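How a Robot Learns by Copying

Print | E-mail this page

How do you teach a robot to work inside a computer? You show it — again and again! At the Pimona lab, Yuzuki Kuroda's team guided a robot arm by hand through 4,000 practice moves.

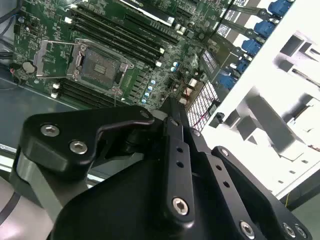 The robot's gripper over a green motherboard. The rectangular socket is for the computer's "brain" chip.

Next, a program studied every move and learned to make its own. It even handled three boards it had never met before. Wow!

Comments

Mia: I want to guide the robot!!

Dev's mom: We read this twice. What happens when it drops a part?

Print | E-mail this page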